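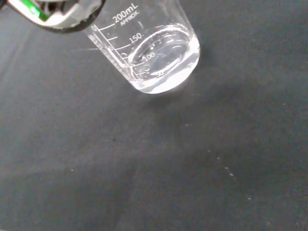

Gintarė Žukauskas escribió el 4/8/26:
> El planificador de Vornilley sigue dando colisión al acercarse al vaso. ¿Alguien más?

Sí, con la rama 13. El vidrio deja huecos en la nube de puntos.

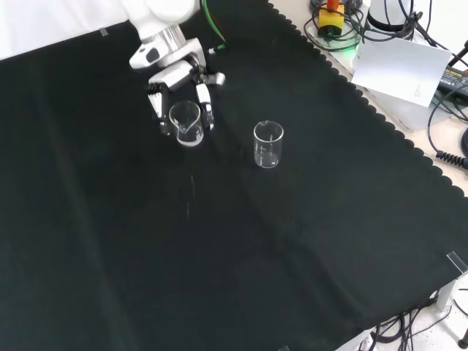 Dwayne Strickland pregunta si basta con subir el margen a 16 mm. No basta: el octomap sigue incompleto. Ahora cargo el vaso como cilindro fijo y limito la inclinación de la muñeca.
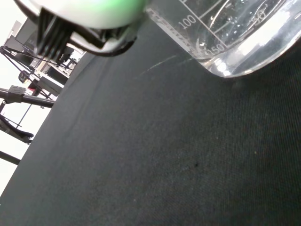
Gintarė pide que el cilindro sea un parámetro del launch. De acuerdo, subo el parche a Heltutent.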